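Accueil Carnets Banc simu Procédures Contact
Lecture : 2 min

Décembre, 11 h. Relecture des règles de passage de porte avec Lotte. Version 6 de la fiche Sellora, toujours pas signée. Herman veut la figer avant les essais chez Kasstead, moi pas tant que le point 2 reste flou (« sol dégagé », ça veut dire quoi ??).
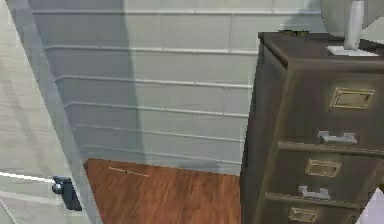
Règle proposée : pas de franchissement sans contrôle du sol sur toute la largeur utile. Les gros volumes on les a, le classeur à tiroirs passe sans souci dans la carte. Mais un truc mince comme la baguette au pied du mur, sur le parquet, doit compter comme obstacle aussi. A écrire noir sur blanc. Idem porte ouverte : zone de débattement interdite à l'arrêt.

Vu avec Manouchehr : arrêt d'abord, contournement ensuite, jamais l'inverse. Il relit la fiche ce soir, et je renvoi à Herman après.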